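We use cookies to improve your visit. By continuing to browse you accept our cookie policy.

Keeping a small-town library open late

The public library in Cestby used to lock its doors at five. Since October it has stayed open until nine on weeknights, and the director says the change was overdue.

"People here work at the Dirum plant or drive out to Bogdan," she said. "By the time they got home we were closed. We were a library for retirees and kids, and I wanted the rest of the town to come in."

The library holds 2,993 cardholders on its books. Before the new hours, 628 of them had borrowed something in the past year. She expects the next count to be higher but would not guess how much.

The evening shift is covered by two part-time clerks. Money came from dropping a magazine contract and leaving a desk job unfilled. "I didn't like cutting the magazines," she said. "I heard about it, too — mostly from the gardening people."
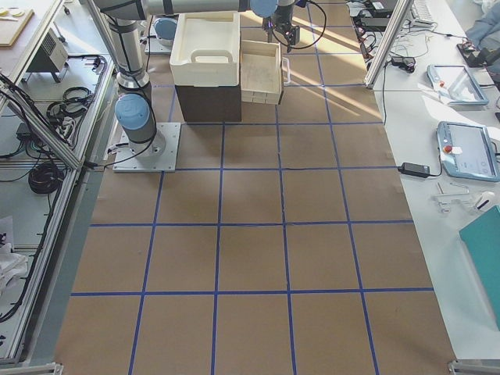

Brown paper and blue tape on the floor, with sunlight at one side.

Evenings turned out to be quieter than she expected. Most people want a table, an outlet and a working printer. Some come for the tax forms. A few read the paper and go home.

"I had planned a lot of programs," she said. "Talks, a film night. What they asked for was better chairs."

The chairs are on order. So is a new book drop, as the old one jams when it freezes.

Asked whether the late hours will last, she said the budget is set through next summer. "After that I have to go back and ask again. I'll bring the numbers and we'll see."

Posted March 22, 2025

© Nesulon Community News. All rights reserved. Contact us | Back to top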